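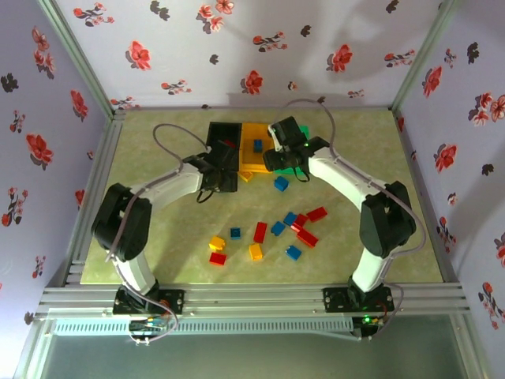

Sortierplatz bei Stutik

Seit Juli üben zwei Arme das Sortieren nach Farben. In der Schicht fallen rund 300 Teile an.

Rot liegt im schwarzen Kasten, Blau im gelben, Gelb im grünen.

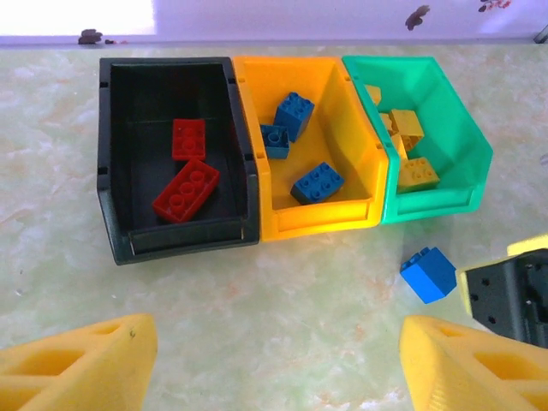 Fallen Stellen weg? Bisher keine – zwei Leute sind in die Prüfung gewechselt.

Der linke Greifer hält einen roten Stein.
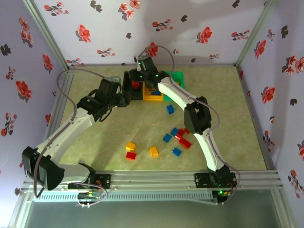 Nach der Umstellung

Freie Matte neben dem grünen Teil.
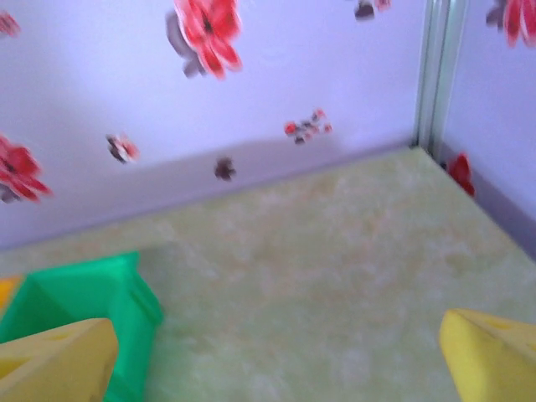

Nkechi Nwosu meint, das Einrichten koste mehr Zeit als früher das Sortieren.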